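# Deep bins are overrated

Most small stockrooms buy storage containers by volume. The catalog lists capacity, outside dimensions and price, and the buyer picks the largest unit that fits the shelf. I think this is the wrong measure. Depth should be decided first, and it should be decided by how often someone has to reach the bottom.

At our Dunmore storeroom we ran tall gray bins for mixed spare parts through most of 2022. A full bin works well enough. A bin at one-fifth of its load does not: the last items lie flat on the floor, usually in a corner, and every pick means reaching past four high walls. We timed 60 picks from nearly empty deep bins and 60 from shallow trays on the same shelf. The deep bins averaged 21 seconds, the trays 5.

Sloping walls help. They bring small parts toward the middle and let bins nest when stored empty. They also take the wear. Anything dropped in or dragged out slides along the slope, and the surface marks long before the floor wears out.
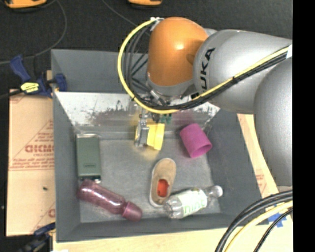

A reader of the Premside newsletter objected that scuffs are cosmetic and that a scratched bin holds as much as a new one. True for castings and bagged hardware. For labels, gaskets and anything with a finished face, a rough wall is a defect, and I would move that bin to scrap duty.

The same reader argued that shallow trays waste shelf height. They do – if the shelves stay where they are. Ours were re-pitched in February, and the stockroom now holds 202 trays on racking that used to look full. The lost volume was mostly air over half-used stock.

Deep bins still have a place: returns, packing waste, bulky items that arrive and leave together. Zenis and Ostavero both sell dividers for them, and a divider fixes sorting. It does nothing about reach. My rule is simple enough to write on the shelf edge – if a part is picked daily, the container should be no deeper than the picker's forearm.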